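Etden Support
Ticket 1662: Network player drops MP3 playback from USB stick after track 70
Product: Broltow compact system with USB and CD
Status: Closed
Opened by: Parviz Tabrizi
Date opened: 9 May 2025

Customer report

Unit plays audio CDs without trouble. With a USB stick in the front socket it plays the first 70 tracks of a folder, shows READING for a few seconds and goes back to track 1. No error code. The same stick plays all the way through in the car and on a laptop. The stick holds 253 MP3 files, all in one folder called Ansari. Customer bought the unit in December and says the problem has been there from the start, but he only noticed it when he began using shuffle and kept hearing the same songs.

Support, first reply

Please send us the following:

Firmware version (hold STOP and MENU together with the unit in standby)
Format of the USB stick (FAT32, exFAT or NTFS)
Whether the stick is plugged straight into the unit or through a hub or extension cable
Whether the same thing happens with the files burned to a data CD

Customer reply

Firmware is 1.04. Stick is FAT32. It was on a short extension lead because the front socket is tight, but I took that off and it made no difference. I don't have any blank CDs at the moment. I have also tried a second stick, different make, same files copied over. It stops at the same track.

Support

Thank you. The lead and the stick can be ruled out. The unit can list up to 2000 files in total, so 253 is well inside the limit. Stopping at the same place on two sticks points to the file after track 70, or to something in the folder that the unit is trying to read as a track.

Please look at the folder on a computer with hidden files turned on. Check for:

Files that start with a dot and an underscore
Playlist files (M3U or PLS)
Any MP3 with cover art embedded at a very large size
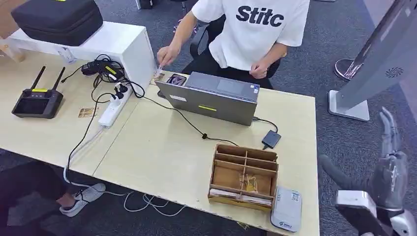
Reading time: 3 min

Customer reply

There were a lot of the dot underscore ones. I copied the folder from a Mac originally. I deleted them all and tried again. It now gets past 70 and plays 71, then the display freezes on the title of track 72. The buttons do nothing and I have to pull the plug. So it is different, but not fixed.

Support

The hidden files were part of it. The unit was counting each one as a track that would not open, and after several in a row it restarts the folder.

The freeze is a separate fault. Firmware 1.04 can lock up on a long tag or on cover art above the supported size. Please try this:

1. Move track 72 out of the folder and onto the computer.
2. Eject the stick properly before removing it.
3. Unplug the unit from the wall and wait one minute.
4. Plug it back in, insert the stick and start playback from track 70.

If it plays on, the fault is in that file. Keep the file, we would like a copy.

Customer reply

Took out 72 and it played on to the end of the folder. I left it running while I was out of the room, so I can't swear to every track, but it was in the 200s when I came back and I heard the last few. File sent by email. I put it back after removing the cover picture with a free tag editor and now it plays like the others.

Support

File received. The cover image in it is far bigger than the unit can handle. We tested the file on a bench unit here and got the same freeze on 1.04. On 1.06 the picture is skipped and the track plays.

Firmware 1.06 is on the Plikbridge download page under the Broltow heading. Copy the update file to an empty FAT32 stick, with no folder, and choose UPDATE in the setup menu. Do not switch off while the display is flashing. Your presets will be erased, so make a note of your radio stations first.

Customer reply

Updated. Took four minutes. Lost the radio presets as you said. Put the original file back with the picture in it and it plays. Shuffle seems fine too. You can close this.

Support

Closing. Hidden file issue added to the USB section of the help pages. Reply to this ticket within 14 days to reopen it.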